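Zwischenbericht zum Vorhaben „Feuchte- und Energiemonitoring im Wohnungsbestand Stindlow“
Berichtsstand: 12. Mai 2019

1. Stand der Arbeiten

Im Berichtszeitraum wurde die Messwerterfassung in der Siedlung Stindlow abgeschlossen vorbereitet und in Betrieb genommen. Von den 80 im Antrag vorgesehenen Wohneinheiten sind 53 mit Fühlern für Raumtemperatur und relative Luftfeuchte ausgestattet. Für die übrigen Einheiten liegen die Einverständniserklärungen der Mietparteien noch nicht vollständig vor. Die Starnen Wohnbau hat die betroffenen Haushalte ein zweites Mal angeschrieben.

Die Fühler übertragen ihre Werte im Abstand von 12 Minuten an das Erfassungssystem Elar. Das im Antrag genannte kürzere Intervall wurde zugunsten der Batterielaufzeit aufgegeben; für die Bilanzierung der Lüftungswärmeverluste reicht die gewählte Auflösung aus. Die Änderung wurde dem Zuwendungsgeber schriftlich angezeigt.

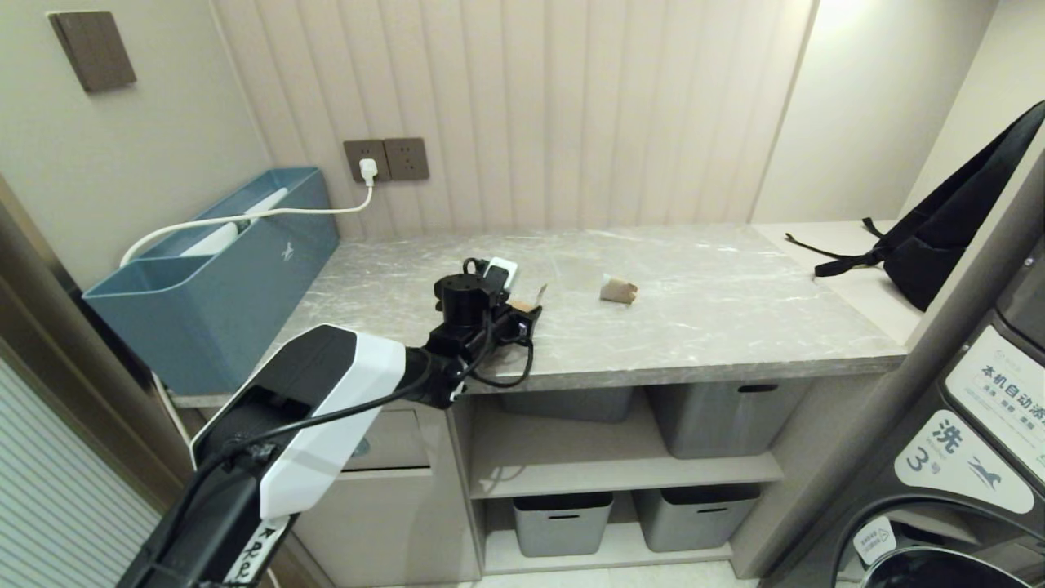 Die Küchen erwiesen sich bei der Auswertung als der schwierigste Raumtyp. Kurzzeitige Feuchtespitzen beim Kochen überlagern dort die Grundlast, sodass die Tagesmittel allein keine Aussage über das Schimmelrisiko an den Außenwandecken zulassen. Es wird deshalb zusätzlich die Dauer der Überschreitung einer wandbezogenen Grenzfeuchte ausgewiesen. Das Verfahren ist in Elar implementiert, die Validierung gegen Oberflächenmessungen läuft.

2. Abweichungen vom Arbeitsplan

In 5 Wohnungen kam es zu längeren Datenausfällen. Ursache war in allen Fällen die Funkstrecke zwischen Wohnung und Sammelpunkt im Keller. Die Firma Amini hat hierfür Repeater geliefert, deren Einbau in den Treppenhäusern mit der Starnen Wohnbau abgestimmt ist. Mehrkosten werden innerhalb der Position Sachmittel ausgeglichen. Eine Umwidmung von Personalmitteln ist nicht erforderlich.

Das Arbeitspaket zur Nutzerbefragung verschiebt sich. Der Fragebogen liegt im Entwurf vor, die datenschutzrechtliche Prüfung ist noch offen.

3. Weiteres Vorgehen

Der Einbau der Repeater und die Ausstattung der verbleibenden Wohnungen sollen im Juli abgeschlossen sein. Die erste vollständige Heizperiode kann damit wie geplant erfasst werden. Der nächste Mittelabruf erfolgt nach Abnahme der Repeater durch die Starnen Wohnbau.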